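# The Chore App Wants Your Evenings

Pomemo will tell you when to wipe the counter. It will tell you when to sweep under the stove, when to wash the greens, and when to feel good about all of it. A small bell rings and a ring on the screen fills up with color. The company says its users get their evenings back, and I have been trying since September to find out where those evenings went.

The claim comes from a survey of 4000 subscribers, run by Pomemo and scored by Pomemo. People guessed how long they spent on housework before signing up, then guessed again later. I can't remember how long I spent on the dishes last night, so I have my doubts about anyone's figure for last spring. 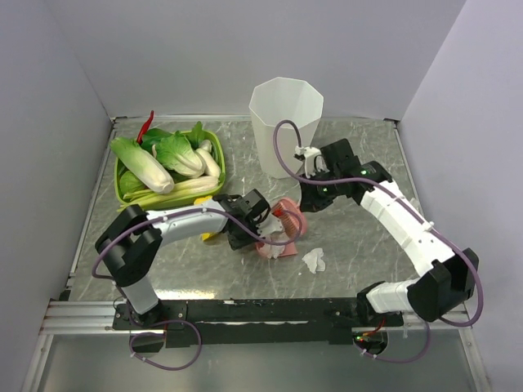

Marichka Stetsiuk told me I was being unfair. She has paid for the app for two years and says the bell ended most of the arguments in her apartment, because it does the nagging and everyone can resent the phone. I believe her. I also asked whether the place was cleaner, and she thought for a while and said it was about the same.

The rivals sell much the same thing. Pluter gives you points for each finished job and takes them away if you skip a day. Skistberg, which started out selling storage bins, now has a weekly plan that begins with emptying the fridge and ends, to my lack of surprise, with a list of bins. I tried Skistberg's plan for 20 days. The first week went well – a first week of anything goes well – and by the third I was sweeping a clean floor to keep a streak alive.

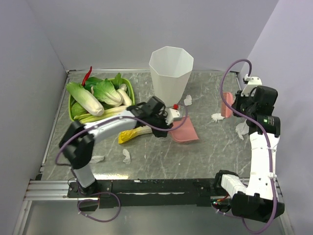

Part of the trouble is that a chore has no natural size. Give the kitchen ten minutes and it takes ten. Give it 56, the longest session Pluter allows, and you will find yourself behind the toaster with a cotton swab. A timer can't tell which of these was worth doing. It only knows that you kept going until it rang, and the monthly report adds up both kinds as if they were the same.

There is an older approach in Pasichnyk's little housekeeping guide, which I found in a used bookstore. It says to clean what bothers you and leave the rest until it does.
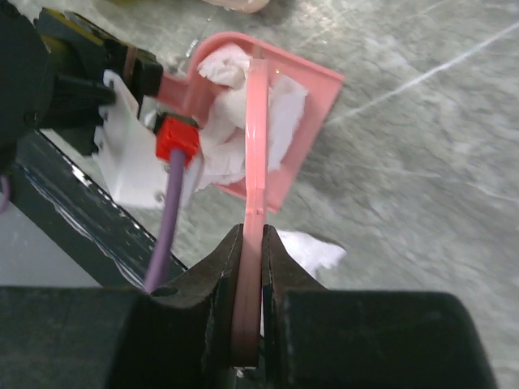
One reader wrote in to say that this was fine advice for people who live alone, and that in a house with more than four people in it, whatever bothers one of them is invisible to the others. She had used Pluter for a winter, then gone back to a sheet of paper on the refrigerator door. Her teenagers ignored both, though the paper was cheaper.

I have canceled two of my three subscriptions. Pomemo is still on my phone, mostly for the grocery list, and it rang twice while I was writing this.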